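The planner at Cutunthorpe was called Plukance, and it had opinions about brushes.

It had been given 1,000 demonstrations of people cleaning bottles, and from these it had concluded that the task was mostly hesitation. Version 135 would reach for a brush, stop, and reconsider. Version 136 reconsidered first, to save time.

"It's the cost function," said the engineer from Bollance, who said this about everything, including lunch.

She opened demonstration 377 and stepped through it slowly. The perception layer had labeled both brushes correctly and scored them 0.5 each. Plukance had asked for a tiebreaker. The logs showed it asking again, more politely.

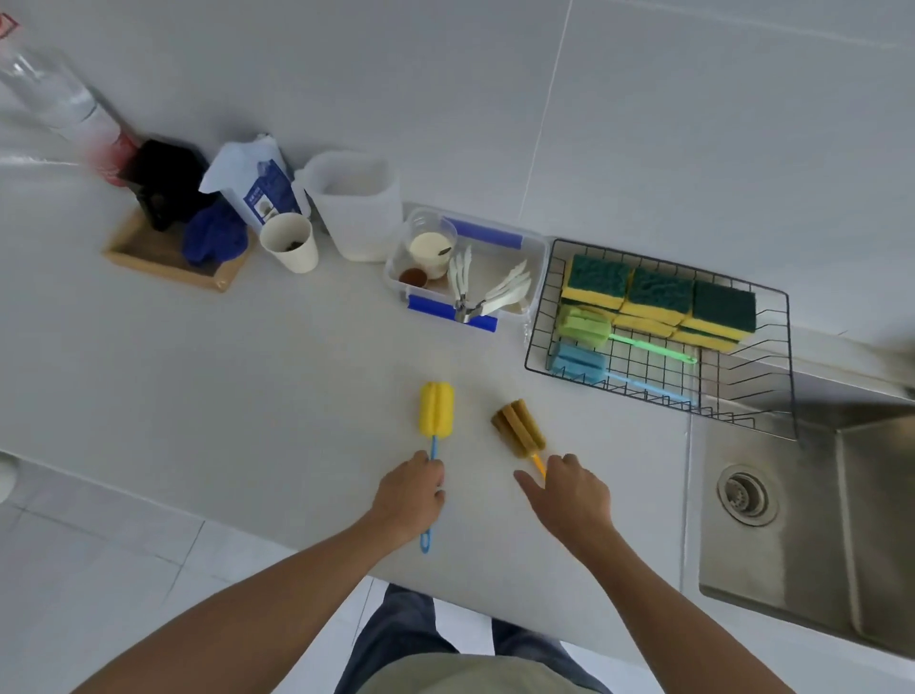 *Demonstration 377: the blue handle in the left hand, the yellow one still under discussion.*

She added one line to the planner: if tied, go left. Then she ran it in simulation and went to find coffee.

When she came back, Plukance had picked the left brush and filed a warning. Preference applied, it said. No reason given.

She marked it as resolved.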